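The Arm Will See You Now

At Nostden, automation arrived on a Wednesday, on a trolley with one bad wheel, and was parked outside the tearoom until somebody found the right hex key.

The company packs small goods for other people: novelties, stationery, replacement knobs, the toys that come stuck to the front of magazines. Its shed in Stondley has 19 people on the floor and, for the past year, one table where robot arms are being taught to do a bit of what those people do.

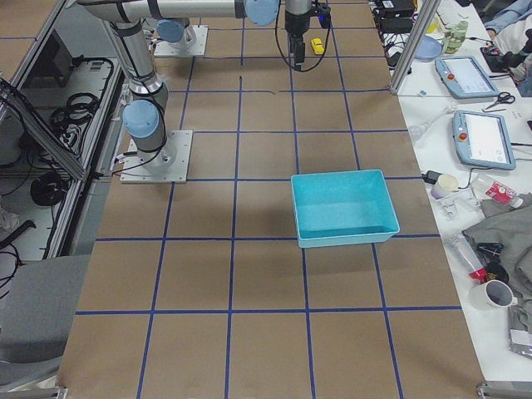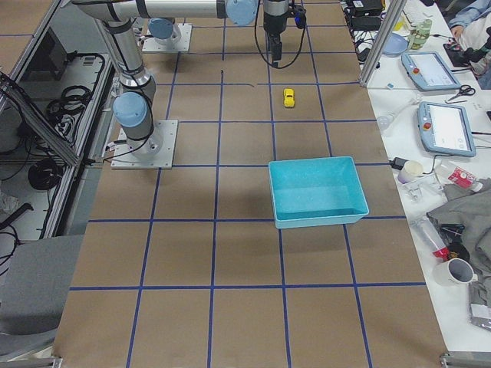

Bamex is the name of the project, and it has a modest aim: pick a thing up, put it in a tub, and do it again until the tub is full. The packers have been doing this since the shed opened, generally while talking about the footy. For the arms it has taken months, a sheet of brown paper marked out in blue tape and a yellow toy that has become the most closely supervised item in the building. A gripper hangs over the paper and the turquoise bin waits a few squares away. Alongside is the bench where the real work of automation gets done, if you go by the cables, the scissors and the mug.

The pitch, when it was made to staff in June, came with slides. There was a drawing of a smiling worker holding a tablet, and a line about freeing people for higher-value tasks. A voice from the back asked what the higher-value tasks were. The answer was that these would be identified in the next phase. We are now in the next phase, and the one identified so far is standing near the robot in case it stops.

I don't want to be unfair to the robot. The toy line is dull work and hard on the wrists, and the old rotation had each packer on it for two hours at a stretch. On a heavy day the line gets through over 3000 pieces. The arms' best day so far is 976, and several packers told me they'd be pleased to see that number climb, provided it climbed while they were sitting down.

What has changed is harder to put on a slide. The night crew used to start at 9 with a handover at the bench, five minutes of who'd rung in sick and which carton tape was rubbish this week. Now there's a handover for the arms as well. Which program is loaded, what it dropped, whether the tub got nudged. The packers turned out to be very good at this. They have spent years noticing when something is a finger's width out of place, and they describe a fault the way a mechanic's best customer does, with sound effects.

Abou Jaoude, the engineering outfit brought in to run the trials, came expecting to teach the floor about robots. Much of the traffic has gone the other way. It was a packer who pointed out that a person tips a toy a little before letting go, so that it slides down the side of the tub and doesn't bounce. The engineers wrote that down. She asked if there was a bonus for it and was given a lanyard.

There's a new allowance for anyone trained to use the teach pendants, and the training is open to all shifts, though the sessions are held at two in the afternoon, when the night crew is asleep. Management says it's looking at this. No jobs have gone. Two people who left over summer haven't been replaced, and everyone on the floor can tell you that without being asked.

The tearoom view is mixed. Some of the older hands think the arms will be under a tarp by Christmas, next to the label printer that was also going to change everything. The younger ones have mostly done the pendant course and talk about it the way you'd talk about a forklift ticket, handy to have and good at the next place too. Both groups agree that the red stop button is the best feature, and would like one fitted to the Monday meeting.

The second stage of Bamex calls for the arms to handle mixed goods, knobs and pencils and toys all in together, with nothing set out neatly first. Packers have been asked to list which items are awkward to grip. The sheet went up beside the kettle and filled both sides before lunch. A second sheet has been taped underneath, and someone has already written "the lids" on it three times.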